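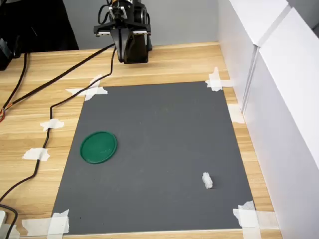

Photo: Reijo Manninen, Ernthorpe

Ernthorpe Reuse Room, lids and odd parts
Progress report to the Lamont fund
26 March 2021

Short one this time, sorry, we are in the middle of moving shelves.

Where we are

Lids logged so far: 305. Matched to a tub, jar or bucket: 209. Cracked or warped past using, 22, gone to recycling. The rest are clean and waiting. Most of the waiting ones are the big round sizes. Plenty of those came in with the February drop from Flukum, which was mostly lids and hardly any tubs. We've asked Flukum to send the bottoms too next time.

Green round plastic ones, same general type as the one on the mat in the photo, are their own group now. Were under "kitchen, misc" and kept getting lost. Raised rim, so they stack badly next to flat ones and the piles slide. Separate crate, laid in rows on edge. Better.

Odd parts (small white blocks, feet, spacers, bits of foam, things we can't name) are being kept one more quarter, then we decide. I would keep the blocks. Reijo would not. A few have been claimed as shelf packing already.

The table

Gray mat is down on the wood top and taped at the corners with white masking tape. You asked in the last round whether we needed a proper fixed surface and the answer for now is no, the mat does it. Dark enough that pale parts show up well against it, and the lids don't skate around like they did on bare wood. We did talk about clamps. Clamps get in the way of your sleeves.

Tape is a consumable, please note for the budget line. The far corners need a crossed strip, one piece wasn't holding. Near corners ok with a patch. Masking tape comes off the wood clean if you don't leave it for months, the brown stuff we tried first did not and there is now a sticky area under the mat that I still have to deal with.

White panels alongside the table stay as they are. Wanted hooks on them, but the joint strip is right where the hooks would go and we'd rather not drill.

Cables along the left of the table: taped to the wood in places. Wants tidying. On my list, low down but on it.

Catalog

Junon is up and has all the matched lids in it. Unmatched ones half done. Each entry has diameter, color, rim type and crate number. Photos are patchy, some lids have three and some have none. Reijo Manninen is working through the gaps on Fridays.

Known problem: Junon sorts diameter as text so 9 comes after 10. Workaround is to type 09. Not everybody does. I fix them when I see them.

Also two people measured across the outside of the rim and one measured inside, for the first few weeks. Agreed on outside. The early entries need remeasuring, which I've started, it's slow becuase you have to find the lid first.

Money

Spent to date on this line: $698. Crates, the mat, tape, labels, one decent caliper. Receipts in the shared folder except the label one, which I have asked the store for again. No overspend expected. If there is anything left I'd like a second caliper, the single one is a bottleneck when two people are measuring.

Next

Finish unmatched lids in Junon.
Remeasure early entries.
Sort out sticky patch.
Second Flukum drop, no date yet, they said "soon".
Decision on odd parts.

Question for you: can the matched sets go out to households before the catalog is complete, or does Lamont want the full list first? The first grant letter says one thing and teh amended one doesn't mention it. We have crates ready to go and not much floor left. A yes or no by email is fine.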